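Search the Hulville Home Forum Go

Glare on a pale gray craft table, do I live with it or cover it?

Posted by Signe Nordin, Jul 4, 2023
7 comments

Hi all! I finally have a proper work surface for cutting fabric and I'm so happy with it. Pale gray, smooth all over, no seams for the rotary cutter to catch on, and big enough to lay out a whole skirt panel (after years on the kitchen floor, my knees are thrilled). I set it up in April in our back room and I've been in there nearly every evening.

My one trouble is the long ceiling light. It throws a white stripe across the top right, and if my chalk marks land in that stripe I lose them completely.
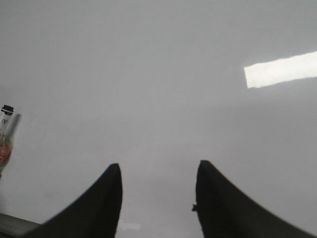
I've tried shifting the table a little each way and the stripe just follows me! I don't want to give up the light because the room has one small window and I sew mostly after supper. Has anyone put a mat or a cloth over a table like this, and does it stay put while you cut? I'd also love to know what you all wipe yours down with. I've been using a damp rag and it leaves streaks.

Share (2)

Magnusson
Oh, I love a big cutting table, congratulations! Turn it a quarter turn if you have the room. Mine used to run the same way as the light and I was always leaning into the glare. Now the stripe falls off to my left and I hardly see it. You could also have a diffuser cover put on the fixture. Ours was an easy swap, and it made the bright patch wider but so much softer. For streaks, use one drop of dish soap in a bowl of warm water, then go over it right away with a dry microfiber cloth. Two cloths, one wet and one dry, and wash them without fabric softener or you'll be back to streaks.

Drudora
get a cutting mat. done. mine is green and you can see chalk on it great

Plullov
Seconding the mat, but buy the biggest one you can store flat! I started with two small ones pushed together and the blade found the gap every single time. A bit of rubber shelf liner underneath keeps it from sliding. Don't leave it near a sunny window, mine curled up at one corner and never went flat again. And if you do a lot of marking, try a blue washout pen on the light fabrics (test a scrap first), it shows up much better than white chalk under a bright light.

2,000 views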